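Cleaning a cream leather sofa without buying the kit

Every leather sofa seems to come with a sales pitch for a care kit. I bought the Plimeo one years ago and I'm not convinced it did anything a damp cloth wouldn't. The reviews (1,302 of them when I looked) mostly praise the smell.

Start by taking all the cushions off. Vacuum with the soft brush, slowly, going along each channel between the padded segments. Crumbs live there, whatever the adverts say about "wipe-clean".
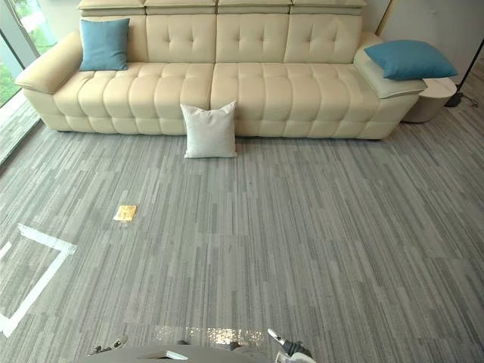 Words: Nia Griffiths

Deep buttoning like this is slow going. Wrap a barely damp cotton cloth round one finger and work round each button, then dry it straight away. Leave the headrests till last and wipe along their lower edges, where hair grease collects.

Check coloured cushions before they go back. Rub a teal cover with a damp white cloth, and if any colour comes off, keep it away from pale leather.

I'd skip baby wipes and vinegar. As for conditioner, test it somewhere hidden and wait 10 days before you believe the label.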